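Notes from the Kitchen Table: Small Things and Where They Go

Dear members,

In the last newsletter I promised to write something about the small things that collect in a shared kitchen. Several of you told me that the big things are easy. Everybody knows where the rice pot lives. It is the caps, the scoops and the little packs that stay out for weeks, and then one morning there is no room to put down a cup.

Our kitchen at Estora House is used by 11 households, and each of them cooks in its own way. I think this is the best part of living here, but it means that many kinds of packages come through the door. Some we can read and some we cannot. When Vichien Thaweesak and I began the August sorting, we agreed on one rule before we touched anything: all goes to the table first, and after that we decide.

Bottle caps

Please do not throw away a cap only for the reason that you cannot see its bottle. Last winter we had two bottles of oil closed with foil for a month, and both caps were in the drawer with the batteries. We now keep one jar for caps beside the kettle. On the first morning of each month Ita Dolan will go through the jar, and what has no bottle by then goes out. She also asks that you rinse a cap before you put it in. The ones from syrup are the worst.

Scoops

A scoop belongs inside the package it came with. If the package is finished, the scoop can go in the top drawer, left side. We have no need for more than 6 of them. Seidu Atinga likes to use the old ones for his seedlings, so you can also leave them on his shelf in the laundry.

On the brown table we had the blue, purple and white caps, the white scoop and a little pack in its wrapping all lying together, with the red box open behind them.

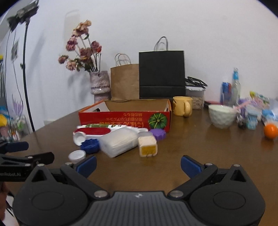 Boxes and packages

An open box is fine on the table while you are sorting, but please do not let it become a second cupboard. If the writing on a package is in a language that others may not know, put a small label on it in English: what it is, and whether it must be kept cold. Angus Hinds once made a whole pot of soup with something that was meant for dessert. He ate it, but he was alone in this.

Grains and other dry food should be in a clear container with a lid that closes well. Write the name of the food and the month you opened it. Masking tape is good for this – it comes off easily in the sink.

Mugs and bowls

These go back to the open shelf after washing, also when they are your favourite colour. If you want to keep one only for yourself, keep it in your room.

The next sorting will be in the evening, after supper, and it should take nearly 2 hours. Lawal Chukwu has offered to bring tea. If you can come, write your name on the sheet by the fridge – even half an hour is a help.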